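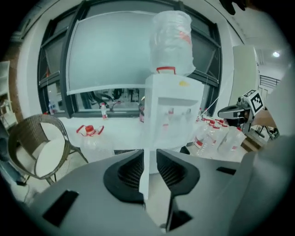 El agua de Ploduvden

Riku Sasaki no creía en el agua de Ploduvden, y lo había dicho por escrito dos veces antes de que el periódico le pagara el billete para ir a no creer en ella sobre el terreno.

El pueblo quedaba al final de una línea de autobús que moría en Stamton y resucitaba, según el día, en forma de furgoneta. Tenía una iglesia con andamios, un hotel cerrado, un hotel abierto que parecía más cerrado que el otro y una fuente al fondo de una calle en cuesta. De la fuente se decía que devolvía los recuerdos perdidos. No todos, precisaba el folleto: uno por visitante. A Sasaki le gustó aquella moderación. Los estafadores con experiencia nunca prometen de más.

—Usted viene a reírse —le dijo la mujer de la recepción mientras le buscaba la llave.

—Vengo a escribir cuatro páginas.

—Pues eso.

Le dieron la habitación del fondo, que olía a manzana vieja. Por la ventana se veía la cuesta y, en la cuesta, gente con garrafas. Subían despacio y bajaban más despacio todavía. Era agosto y hacía un calor de horno de pan. Sasaki anotó que cualquiera recuerda algo si lo ponen a subir una cuesta a esas horas, aunque solo sea dónde dejó el sombrero. La frase le pareció buena. Después le pareció que ya la había usado con lo de las campanas de Pant, y la tachó.

El dueño del manantial era un francés, Jérémie Bailly, que había llegado para quedarse un verano y llevaba allí veintitantos. Recibía en un cobertizo con mostrador, junto a la fuente, y tenía un cuaderno grande donde los visitantes apuntaban lo que habían recuperado. Había 1.188 entradas. Sasaki pidió permiso para leerlas y Bailly le acercó una silla, cosa que lo decepcionó un poco, porque venía preparado para una negativa.

Leyó toda la tarde. Esperaba bodas, madres, perros. Había bodas, madres y perros, desde luego, pero lo que más abundaba eran tonterías. Una señora había recordado el precio de unos zapatos. Un hombre, la matrícula del coche de su cuñado. Alguien, con letra de niño o de viejo, había escrito solamente: «Era el cajón de abajo».

—Si fuera mentira, se la habría inventado mejor —dijo Bailly.

—Eso es precisamente lo que haría un buen mentiroso. Inventársela peor.

—Tiene usted respuesta para todo. Debe de ser muy cansado.

Sasaki preguntó cuánto costaba el vaso. El vaso era gratis. ¿Y la garrafa? La garrafa valía 5 coronas, y si uno traía la suya, nada. Preguntó entonces de qué vivía él, y Bailly señaló por la puerta un huerto, unas gallinas y una furgoneta que Sasaki reconoció: era la que hacía el trayecto desde Stamton. Ahí estaba el negocio, pues. Lo apuntó con alivio. Había cobrado 390 coronas por llevarlo a él solo, con una parada para comprar pienso.

—Entonces el milagro está en el transporte —dijo.

—El pueblo está lejos —dijo Bailly—. Eso no lo he puesto yo.

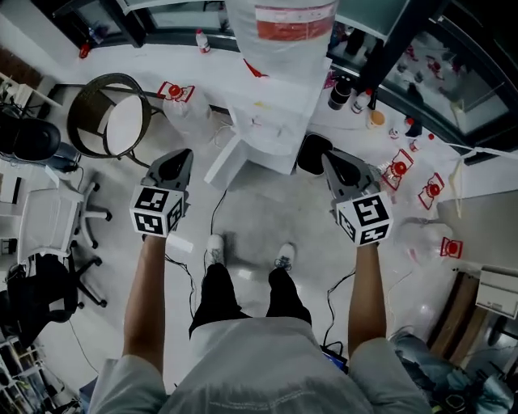
Relatos / Segunda parte

Por la noche no pudo dormir. Repasó los argumentos uno por uno, como quien comprueba que ha cerrado el gas. La sugestión. El viaje largo. La gente que ya ha pagado y no quiere volver a casa con las manos vacías. Y sobre todo el detalle decisivo, que pensaba reservar para el último párrafo: un recuerdo recuperado no se puede comprobar. Nadie guarda una lista de lo que ha olvidado. Si mañana yo digo que de pequeño tuve una cometa verde, ¿quién va a desmentirme? Mi hermana, tal vez. Pero mi hermana también se inventa cosas, lleva toda la vida asegurando que vivimos en Vorkar y en Vorkar no vivimos nunca, solo pasamos unas semanas en casa de alguien, cuando lo de papá.

Encendió la luz.

Se dijo que aquello no contaba. Ni siquiera había probado el agua. Miró la jarra de la mesilla, que estaba por la mitad, y trató de acordarse de si la había encontrado llena. La jarra era del hotel y el agua sería del grifo. ¿Y el grifo? Bajó en calcetines a preguntarlo, pero en la recepción no había más que una lámpara encendida y un gato encima del libro de registro.

De modo que se sentó en la escalera y pensó en la casa de Vorkar. Tenía un pasillo larguísimo. Eso lo sabía desde siempre, lo habría podido decir en cualquier momento si alguien se lo hubiera preguntado. Lo que no habría podido decir era que al final del pasillo había un teléfono en la pared, demasiado alto para él, y que una mañana sonó, y que él arrastró un taburete y contestó. Y que la voz dijo: «Pásame a tu madre, Riku», y él colgó. Colgó porque le hacía gracia colgar. Luego guardó el taburete en su sitio y se fue a jugar.

El teléfono no volvió a sonar. O sí, claro que volvería a sonar, los teléfonos vuelven a sonar. Un niño de esa edad no entiende el tiempo, y los adultos rellenan los huecos con lo que más les duele, hay estudios muy serios al respecto. Él mismo había citado alguno.

A las siete subió la cuesta. Bailly estaba dando de comer a las gallinas y no pareció sorprendido, lo que a Sasaki le sentó mal.

—¿El hotel se surte de la fuente?

—El hotel se surte de la red, como todo el mundo.

—¿Y la red?

—De un embalse que está a más de cuatro horas de aquí. ¿Por qué?

Sasaki no contestó. Era la peor de las respuestas posibles. Si el agua del hotel hubiera salido de la fuente, él habría tenido un reportaje; malo, pero un reportaje. Ahora tenía una jarra corriente y un taburete.

—¿Quiere un vaso? —preguntó Bailly.

Lo tenía ya en la mano, un vaso grueso, de los de fonda. Sasaki hizo la cuenta. Un recuerdo por visitante, decía el folleto. Si el de aquella noche era el suyo, el vaso no le haría nada. Si no lo era, le quedaba otro, y no estaba seguro de querer saber qué venía detrás del teléfono. Que un hombre que no creía en el agua se pusiera a calcular sus efectos era una contradicción, y la vio con toda claridad, y siguió calculando.

—No tengo sed —dijo.

Bailly se encogió de hombros y echó el agua en el bebedero de las gallinas.

La furgoneta salía a mediodía. Durante el trayecto Sasaki redactó mentalmente las cuatro páginas, que le quedaron bastante duras, con los zapatos de la señora en el primer párrafo y las 390 coronas en el segundo. En Stamton tuvo que esperar el autobús. Había un teléfono público en la pared de la estación, de los antiguos, y estuvo un rato mirándolo desde el banco, hasta que un chico con mochila se puso delante y marcó un número.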